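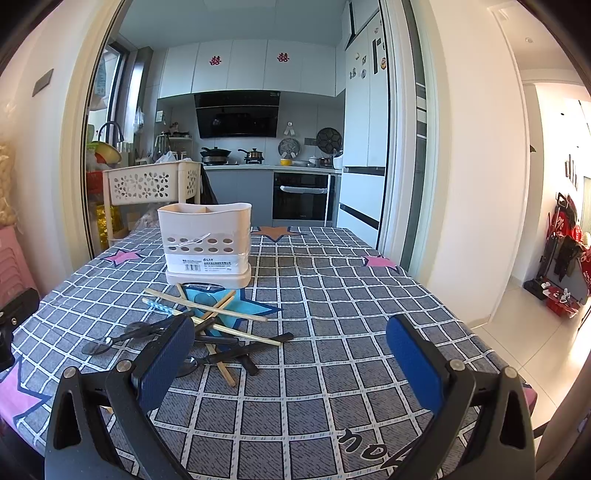

4.2 Choosing a position for the room sensor
The Rustad room sensor reports air temperature to the Drommont heating controller every 80 seconds. Fit it on an inside wall, clear of radiators, curtains and direct sunlight. Small loose objects may be used to mark a trial position. On a dining table, something like the white plastic cutlery holder on the star-patterned cloth is suitable, with the sensor leant against it overnight. Readings taken at table height run slightly low and should not be used for final calibration.

4.3 Pairing the sensor
1. Switch the controller to Set-up. The green lamp flashes.
2. Remove the sensor's back plate and pull out the battery tab.
3. Hold the pairing button until the display shows 382.
4. Enter the four-figure code from the back plate, leaving out the comma if one is printed (3,247 is entered as 3247).
5. Wait for the lamp to stay on, then refit the back plate.

Note: Controllers supplied before December use the older Lamholm menu - see section 7.

Caution: Do not pair two sensors at the same time. The controller will store the second code only.

4.4 Fixing to the wall
1. Mark both holes through the back plate.
2. Drill, insert the plugs and tighten the screws by hand.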